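Raltdale Box Set: The Complete Series on DVD
£70 with free postage

I've been waiting years to stock this one! If you grew up glued to Raltdale on a Sunday night, you'll know why. Glenys Kemeys plays the district nurse with a past, and Rhun Foulkes (before he went off to do theatre) is her hopeless brother-in-law. All 70 episodes are in here, plus the Christmas special that hardly ever gets repeated.

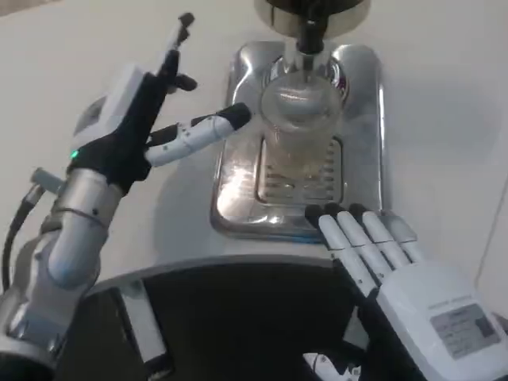
The picture has been cleaned up a fair bit, although series one still looks soft to me and the sound dips in the pub scenes. My favourite extra is the long chat with Lleucu Skyrme, who wrote most of the later episodes and is very funny about the wedding that got cut. Stojan Nedeljković talks about the theme tune too, and I had it stuck in my head all through November.

Region 2, English subtitles on everything, Welsh on series three onwards. The slipcase is thin card so I pack it in a proper box. I've got five left and Fisley say there won't be more until spring.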